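3.2. Literie et température de surface

Les relevés ont été faits en juillet, dans les logements du parc Derkach, volets fermés la journée. Protocole repris de Tamiru, avec deux modifications : pas de sonde sous le matelas, et pas de mesure après l'aération du matin. Au total 2,543 relevés exploitables -- les nuits incomplètes sont écartées, voir annexe.

Pour chaque chambre on note le type de drap, la nature du mur côté tête, l'orientation. Les couvertures sont retirées avant la mesure. La couleur du drap n'entre pas dans le modèle (testée, aucun effet). Le mur, si : les cloisons légères suivent l'air de la pièce, les murs porteurs gardent la chaleur du soir bien après minuit.
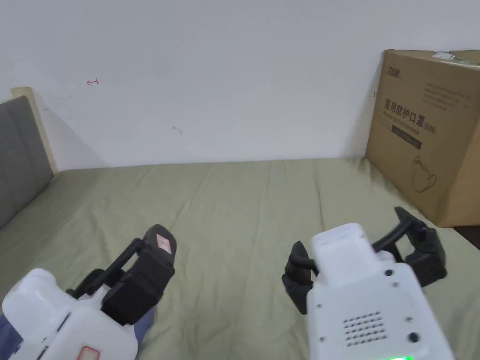 Figure 6. Lit couvert d'un drap vert sauge, devant un mur blanc uni.

Reste le problème du seuil. Iglesias propose un pas de 300 secondes entre deux lectures, ce qui nous parait long pour des tissus fins. Nous l'avons gardé quand même, pour la comparaison avec la série Paser. Les écarts entre coton et mélanges synthétiques restent faibles en début de nuit, puis se creusent. Effet net dans les chambres à l'ouest, douteux ailleurs.

Deux limites. Les occupants remplissaient eux-même le carnet de sommeil, avec des oublis -- surtout en fin de semaine. Et l'humidité n'a été suivie que dans une partie des logements, les capteurs Prondus étant arrivés tard. Les résultats par étage sont donnés au tableau 2, sans correction pour l'humidité. La discussion sur les matelas en mousse est renvoyée à la section suivante.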